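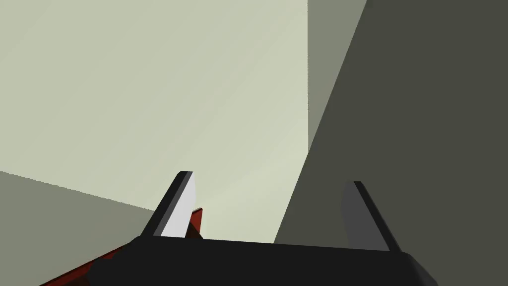 The Erthorpe open day started at 10 in the morning, and by then the line for badges was already out the door. Erthorpe is a small company that traces stolen cryptocurrency for law firms and insurers. Once a year, in August, it lets outsiders into its office for a few hours. I went because a client of mine lost coins to a fake wallet app, and I wanted to see what the recovery work looks like from the inside.

Drahomíra Šimko ran the first tour. She took 20 of us into the analysts' room, where the blinds were down and the live cases had been taken off the screens. She worked from a closed case instead. A man had copied a wallet address from his clipboard, and malware had swapped it for another one before he pasted it. She followed the money from the first address through 153 transfers, most of them tiny, until it reached an exchange that asks its customers for ID. That took her team 72 hours. Getting the exchange to answer a letter took four months.

Most of the questions were about that letter. Eduard Zeman, the company's lawyer, said that exchanges differ a lot in how they respond. Some freeze an account the same day if a police report is attached. Others want a court order, and by the time one arrives the account can be empty. He told people to file the report first and call a tracing firm second. He also said to be careful with anyone who phones offering to get coins back for an upfront fee, as many of those callers are working from lists of earlier victims.

After a coffee break we moved down the hall to the hardware room. It is smaller than I expected and very warm. The firm keeps seized and donated laptops there in numbered bags, each with a sign-out sheet. Jarmila Danko showed how she copies a drive before looking at anything on it — the original goes back in its bag and stays there. She uses a program called Bekix for the copying and another, Potell, to search the copy for known clipboard malware. The Potell demo stopped halfway through with a license error and she finished it from slides.

I asked what an ordinary person should do before sending a large amount. She said to check the whole address on a second device, and to send a small test payment first. Checking only the first and last 4 characters is not enough, as thieves can generate lookalike addresses that match at both ends.

The last session was a talk on suing people who are found this way. It ran long and I left before the questions. Parking behind the building is free until 3 p.m., and the side entrance has a ramp. Sign-up for next year's visit goes through the Erthorpe mailing list.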